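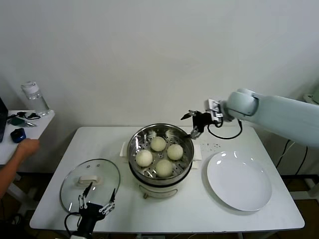

Page last changed: Jul 28, 2023

I spent most of the past two weeks on the part of our stack that decides which bun to pick up first. It sounds like a small thing. The arm on the right handles the buns and the one at the front handles the lid, and both get their targets from the same perception node, so when that node is wrong everything after it is wrong too.

The old detector looked for circles. It worked fine on the plate and badly on the steamer, where the tray is full of small round holes and the rim is shiny. Pale buns over bright steel don't give much of an edge either. I replaced it with a small segmentation model trained on 1000 labeled images, most of them left over from the Keveck project last November. The masks are good. With the 4 buns spaced out like this it separates them every time, and when two are touching it still splits them more often than I expected.

Depth is the weaker part. The metal rim throws back the overhead lights and leaves holes in the point cloud right where the fingers need to go down. For now I fit a plane to whatever points I get from the tray and throw out anything below it. The glass lid is worse, as there is hardly any depth on it at all. I gave up on the glass and track the white handle in the color image instead, then work out the rest from the known size of the lid.

Planning is done in Flarard. I like it, but the default collision padding is too fat for this job. With it turned on, the planner refuses any grasp near the rim. I made a separate padding setting for the fingers and left the wrist alone. The cable loop under the wrist isn't in the model, so I added a plain box that moves with it. Ugly, but it keeps the loop off the plate.

Timing was the other fix. The two arms used to wait on each other through a lock file (my fault, from a long time ago). I moved that to the Weerasinghe scheduler, and each arm now reserves a region of the table before it moves. Planning a pick takes 200 ms on the laptop, down from a good deal more.

Still open: the order of picks. At the moment it takes the bun nearest the arm, and that can mean reaching past a bun to get the last one. I have 23 logged runs to replay in Braron before I change anything there. The config files need a cleanup too — half the names in them date from the old gripper.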